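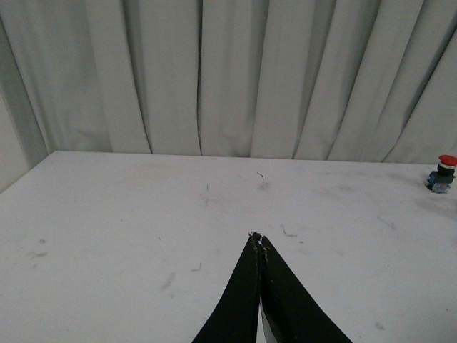

Re: [custside-makers] Push buttons for the Plelstead panel

List archive | January | 3 replies | 0 shares

On the button question, Eino Rantala wrote:

> I vote we buy the mushroom heads in one go and stop arguing. Red for
> stop, yellow for the reset, same body for both, 8 of each so there are
> spares. The Tehrani listing says the heads swap between bodies without
> tools. It also has 3,547 reviews, nearly all of them good. I can order
> tonight if no one objects.
>
> Eino

I object, a little. I don't doubt the reviews exist. I doubt that many people took a head off, put it on a different body and then pushed it for a month. Most of them will have opened the bag, seen a red button and clicked five stars.

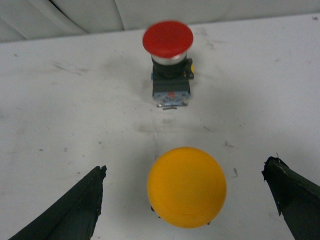 Yanling Xia

Take the red one first. Mushroom cap, silver collar, black body, contact block underneath. Fine, I have no quarrel with how it's built up. What I want to know is which contact we'd be getting. For a stop you want normally closed, and the listing says "standard contact" in one place and "1NO/1NC" in another. Those can't both describe the same bag. I'm not going by the color of the plastic either - I've been caught that way before, on the Porkthorpe bench, and spent an evening chasing a fault that was just the wrong block.

Then the yellow. Eino wants it for reset, and I don't see why a reset needs a mushroom head at all. A big cap is there so you can hit it without looking. Do we want people resetting the panel without looking? Marleny said the same thing last time and got no answer, so I'm asking again. A flush button would do.
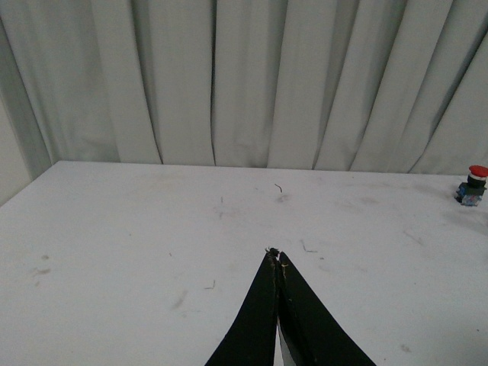

As for "swaps without tools," I'd like to see that done by someone who isn't selling them. If the collar has to come off first you need two hands and some patience, and half the time the little tab goes under the bench.

So, my counter-offer. Order 3 complete reds from Tehrani and no yellows. Put a meter on each one, press it 30 times, and write down any that read wrong. If they all pass I'll drop it and Eino can order the rest. Segundo, could you bring the good meter? Mine reads low and I don't trust it for this.

Also, who is drilling the panel? The last drawing I have from Brittany shows 22 mm holes and the older one shows 30. Please don't cut anything until we know which is current.

Yanling

Recent on this list
Panel drawing, which version? - Brittany Sandhu
Reset button, flush or not - Marleny Villanueva
Meter loan - Segundo Henao
Porkthorpe bench wiring notes - Eino Rantala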